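Print this release | E-mail this release

FOR IMMEDIATE RELEASE
February 2, 2023

Rätsep Family Trust Names Pauline Whiteley Patron and Opens Spring Appeal for Injured Firefighters

The Rätsep Family Trust today announced the appointment of Pauline Whiteley as its patron, together with the opening of its spring appeal on behalf of firefighters recovering from injuries received on duty. The appeal will run through the end of March and will close with a benefit dinner at Berau Hall, to which supporters, donors and the families of grant recipients will be invited.

Ms. Whiteley has supported the Trust privately for many years and served as honorary host of its benefit dinner on two earlier occasions. In her new position she will represent the Trust at public events, meet with grant recipients and their families, and speak on the Trust's behalf to prospective donors. The position is unpaid.

"I have sat at kitchen tables with people who gave a great deal to the towns they served and then found themselves at home for months, with bills coming in and very little to fill the day," said Ms. Whiteley. "The Trust answers the phone, pays the bill it says it will pay, and stays in touch afterward. I am proud to put my name to that work and I intend to ask a good many people to join me."

The Trust makes direct grants to full-time and volunteer firefighters who are unable to return to work. Grants may be used for physical therapy, travel to medical appointments, changes to the home such as ramps and widened doorways, and short-term help with rent or mortgage payments. During the past year the Trust made 71 grants. Of these, 19 went to families applying for a second period of support, which the Trust's rules allow when recovery takes longer than first expected.

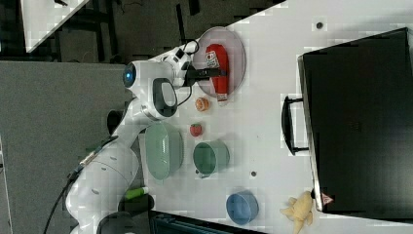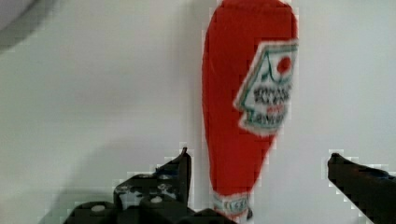
Reading time: 3 minutes

Funds raised this spring will be divided between the general grant program and the Zastirow House respite program, which offers firefighters and their families a week's stay at no cost. Zastirow House has operated with limited space since its east wing was closed for repairs. With the wing back in use, the Trust expects to welcome 59 families in the coming season. Applications for stays will be accepted from the first week of March, and priority will be given to families who have not visited before.

Ilance, the outdoor clothing company, has agreed to serve as lead sponsor of the benefit dinner. Under the agreement, Ilance will cover the cost of the hall, catering and printed materials, so that the full price of each ticket will go to the grant program. The company will also match gifts made by its own employees during the appeal.

The evening at Berau Hall will include a reception, a seated dinner and remarks by Ms. Whiteley. A silent auction will offer 17 lots, among them a weekend for four at a lakeside cabin and a private tour of the hall's organ loft. Guests who are unable to attend in person may submit written bids in advance – forms are available from the Trust office on request. Tables may be reserved by individuals, companies or fire departments, and a number of seats will be set aside for grant recipients and one guest each.

Firefighters wishing to apply for a grant, or family members applying for them, may do so at any time of year. A letter from the applicant's department and a brief statement from a treating physician are required. The Trust does not publish the names of those it assists without their written permission.

About the Rätsep Family Trust

The Rätsep Family Trust is a private charitable organization providing financial help and respite stays to firefighters injured on duty and to the members of their households. It is funded by an endowment from the Rätsep family and by gifts from the public.

Media inquiries, interview requests and dinner reservations should be directed to the Trust's press office.

© 2023 Rätsep Family Trust. All rights reserved. | Contact | Back to top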